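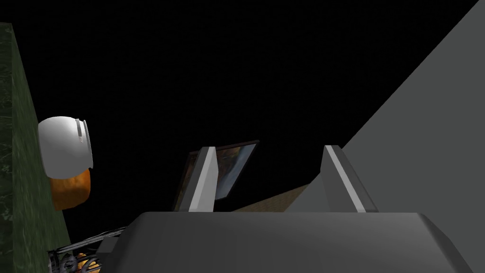 Why do rooms echo?

I grew up in Kalleldale, where there's an old railway tunnel you can walk through, and I must have shouted my own name into it a thousand times. It always shouted back! I thought there was somebody in there. There wasn't (I checked, with a torch and my big sister).

So what was it? Sound is a wobble in the air. When you clap, you give the air a shove, that bit of air shoves the next bit, and off it goes, whizzing along at 34 centimetres every thousandth of a second. If it hits something hard, like brick or tiles, most of it bounces off again, a bit like a ball. If it hits something soft and full of holes, like a jumper, a lot of it gets tangled up inside and fades away.

Why your bedroom doesn't shout back

Your bedroom does bounce sound. It's just that the walls are so close that the bounces come back almost at once, and your ears squash them together with the first clap. To hear a proper, separate echo you need to stand some 20 metres from a big wall. In smaller rooms you get a sort of ringing blur instead, and that has a splendid name: reverberation. Try saying it in the bathroom.

Have you ever been in a room just before the carpet goes down? We moved house one May and I spent the whole first afternoon going "Hoo! Hoo!" in the empty lounge. Then the sofa came, and the curtains, and it all went quiet and boring.
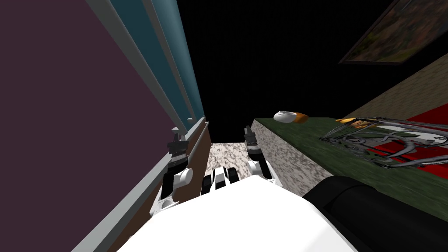 Walls, trim and a picture in a dark frame: big flat surfaces are good at bouncing sound.

Try it yourself

You'll need 2 big blankets and a grown-up who doesn't mind noise.

Stand in the bathroom, shut the door and clap once. Listen right to the end of the clap. Now hang one blanket over the side of the bath and spread the other on the floor, and clap again. Does it sound duller? Try clapping in 6 different places round your home and give each one a score for ringiness. My stairs won easily. The airing cupboard came last, what with all those towels.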